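How to clean a white acrylic bathtub with black taps

Acrylic is soft compared with enamel, so please forget the scouring powder. You need a soft cloth, a second dry cloth, washing-up liquid and a bowl of warm water. I learned this method from Graham Rowbotham, who fitted tubs in Guimarães for 21 years, and I use it still.

1. Rinse the basin and let the loose dust go down the drain.
2. Put a few drops of liquid on the wet cloth. Wipe the rim first, then the sides, then the bottom.
3. Clean the drain ring with your finger inside the cloth – soap likes to stay there.
4. For the matt black spout and handles use only water. Vinegar and limescale sprays can leave grey marks which do not come off.
5. Rinse everything and dry the taps at once.

If the tub is freestanding, wipe also the floor close to it, and keep all electric cables well away before you open the water.

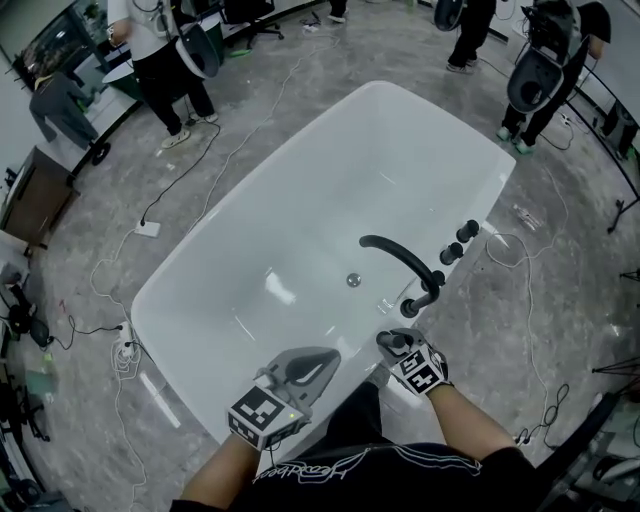
How often should I dry the black taps?

After every bath if your water is hard. With soft water, once or twice in a week is enough.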